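Planning the Two-Arm Desk Cell: Gallery and Purchase Notes

My name is Erick Kaijage and I prepare the equipment plan for our group at Nandano. On this page I have collected pictures of the work at the desk, together with my notes on what we should buy next. Mutua Koech asked me to write down also the small items, as last year they were missing from the plan and we paid for them later from the travel money. The deadline for the full request is 26th August.

Objects on the desk

The laptop sleeve is our base object for the handling work. It is soft and gray, and the boxes and cases are placed on top of it. We should keep two identical sleeves in stock, so that one worn edge does not stop the week. 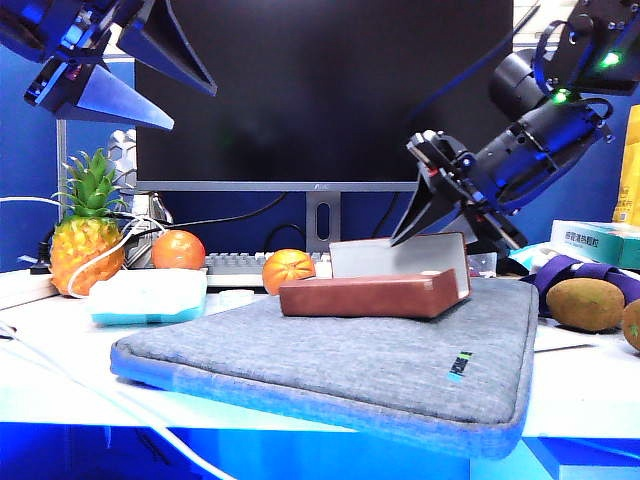 Do we need to buy both arms at the same time?
It is better to order them together, as the supplier Damolard gives one delivery and one training day for a pair, and the mounting plates are drilled as a set.

For a single arm the plates must be ordered separately. Godfrey Shirima compared both offers in July and he found that the waiting time was also longer, up to 162 days.

Wrist cameras and fingers

A small camera at the wrist is useful when the object is open and has something soft inside, for example an eyeglasses case with a cloth. The side view does not always show enough of the inside. In the budget I put the wrist cameras on their own line, because their cables wear out before the cameras do, and
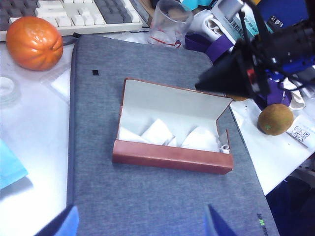
the cables are sold only by Pasichnyk. One cable costs 181 dollars. The fingers are another line. Thongchai Yimyam prefers to buy them and not to print them, and I agree with him for this year. A full set of replacement fingers is 334 dollars with shipping included. Please do not order the cheaper set from the same list, it has a different screw pattern and will not fit our grippers.

Desk, cables and light

A normal office desk is enough for this kind of cell if it is stable. We kept the monitor and the keyboard on the same desk, behind the objects, and this saved us the price of a second table. What I would add is a cable channel for the front side and one more fixed camera stand. Pantelis Ververidis wants also a lamp with neutral color, and Zida has sent us an offer for it which is valid for 2 months.
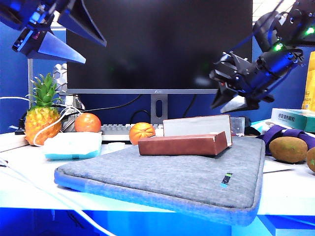
What is still open

The service contract is not decided. Damolard offers it for one year or for three years, and the longer one includes the change of the motors. I would be glad to receive comments from everyone who works with the arms before I close the table.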